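Home Issues Authors Search Sign in

4. Changes in daily work at the Besberg site

4.1 Setting and staff

Besberg rents out furnished apartments by the month. Between two tenants each apartment has to be cleaned, checked against its inventory and put back in order. Before the change, this was done by teams of two who walked from door to door with a paper list. The company began using mobile robots for the floor cleaning and the inventory round in August, starting with 64 apartments in two buildings. The robots were supplied and set up by Ronia, and the job planning software came from Festeo.

We interviewed 17 employees. Of these, 10 had worked in the turnover teams before the robots came. The others were hired later or had moved over from the front office. Interviews were held during paid hours, in a room away from the supervisors. Names are used with permission.

4.2 From walking to watching

The largest change reported was in where people spend the day. Former team members now work part of each shift at a desk, where they prepare routes and handle stops. A stop is any point at which the robot cannot go on and asks for a person. Lumturie Đorđević, who had cleaned apartments for the company for years, described the first months as tiring in a new way: "My back is better. My eyes are worse. At the end of the day I have been in every apartment and I have not been in any of them."

Arben Tomić said he missed having a partner. Under the old system two people shared an apartment and split the tasks between themselves. At the desk each operator has a separate queue. Several others raised the same point, and the company has since moved the desks so that operators face each other. Tomić thought this helped a little.

Not everyone saw the change as a loss. Three employees preferred the desk work and said they would leave if they were sent back to full-time cleaning. Pay for the two roles is the same, and this was a source of complaint on both sides.

4.3 Route preparation in simulation

New routes are tried in a simulated apartment before they are sent to a building. The task was given to former team members on the grounds that they knew how the apartments are used. Operators received 400 minutes of training, spread over two weeks. They move a viewpoint through the simulated rooms, look at the spaces between pieces of furniture, and mark places where a robot should slow down or keep away.

Figure 4 gives a view from this work. The cabinet is on thin legs, and pieces of this type caused the most discussion among operators. Some marked the floor under such a cabinet as open to cleaning. Others closed it off, having seen real legs bent or loose. The software accepts either choice and keeps no record of the reason.

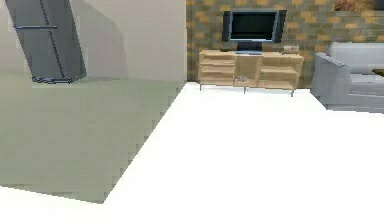 Figure 4. Simulated living space with refrigerator, TV cabinet and sofa.

Simple rendering was a mixed matter for the staff. Đorđević found the rooms "too clean to think in" and said she kept adding cables and rugs in her head. Tomić liked that he could try a bad route without having to pay for a table. When operators wanted an object that was missing from the library, they had to send a request to Ronia, and answers were slow. Two operators stopped asking.

We note that knowledge of the apartments is now used earlier in the process, at the planning stage, and by fewer people. Employees hired after the change prepare routes for rooms they have never cleaned. The supervisors we spoke to had no plan for passing that knowledge on. Kneževič, the company's second site, lets new operators spend their first shifts with a turnover team. We did not interview staff there and cannot say how well it works.

Comments (3)

Lieselotte Pfeiffer
Did the shared queue idea ever come up in the interviews? We tried one at my workplace and people fought over the easy jobs.

Milovan Kadrić
The point about equal pay needs more than one sentence. Is the interview guide available?

Panagiotis Nikolaidis
8th June
@Milovan Kadrić It is in Appendix B, after the consent form. Pay is taken up again in Section 6.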